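PRISSIDE HOUSE SHARED SPACES GROUP
Minutes of the meeting held on 2 October 2022, main hall, ground floor

In the chair: Kyrylo Vasylenko
Apologies: both tenants from Pistuven, who sent the same apology in two emails

1. Minutes of the last meeting
Agreed, after the word "disgraceful" was taken out of item 4 and replaced with "sticky".

2. Matters arising
The July action on the stair railing (remove bicycle lock, find bicycle) is half done. The lock has gone. It was noted that the railing is not a noticeboard, a coat stand or a place to dry a tent.

3. The white shelving unit
The Chair reported that the unit has been in the hall since July and that its open compartments have filled up in the usual way. At the tidy before the meeting the following came out: a bag of curtain hooks, a tin lid with no tin, 39 paper napkins and a library book the Chair would prefer not to discuss.

Bawa asked for two compartments for their leaflets. Florkis asked for the same two. A long conversation followed about which side counts as the left, and whether that depends on where one is standing. It was AGREED that left means left when facing the unit.

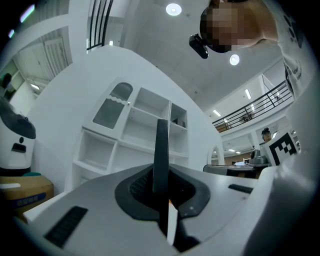 Item 3: the shelving unit, with the cabinet door at upper left and the balcony over to the right.

The cabinet with the dark glass was then discussed. Florkis thought it should be kept for the good cups. Bawa thought we should first have some good cups. The scalloped edge was called "a bit seaside" by one member and "the only cheerful thing in the building" by another, and both asked to be minuted.

The right-middle cubby still has something in it. No one present would claim it. If it is still there at the next meeting it goes to lost property – that is, to the drawer in the kitchen.

ACTION: Bawa and Florkis to take one compartment each and report back on how they got on.
ACTION: Chair to write labels, in pencil.

4. Balcony
Small items are still being left up there. Members were reminded that things left on the balcony end up below the balcony, where people stand. Proposal to ban mugs upstairs: carried, with one abstention from the owner of the mug.

5. Lights
Florkis finds the long lights over the balcony too bright. Bawa finds the round ones too dim. The Chair suggested they swap seats, and this was done. No further action.

6. Money
600 in the kitty. Requests received for labels, a doorstop and a "proper" kettle. Labels approved. The doorstop was deferred as the door is staying open perfectly well by itself. The kettle will be looked at again when somebody can say what is improper about the present one.

7. Any other business
The napkins were offered round. There were no takers.

Next meeting: to be fixed once the Chair has found the diary, last seen in the shelving unit.

Comments (3)

pistuven_upstairs: For the record the second email was a correction to the first. Please amend.

Bawa front desk: Our compartment is lovely. Theirs has a tin lid in it again.

Dorrie: The curtain hooks are mine, could somebody put them back where they were?

Prisside House Shared Spaces Group | Contact the office | © Prisside House | Back to top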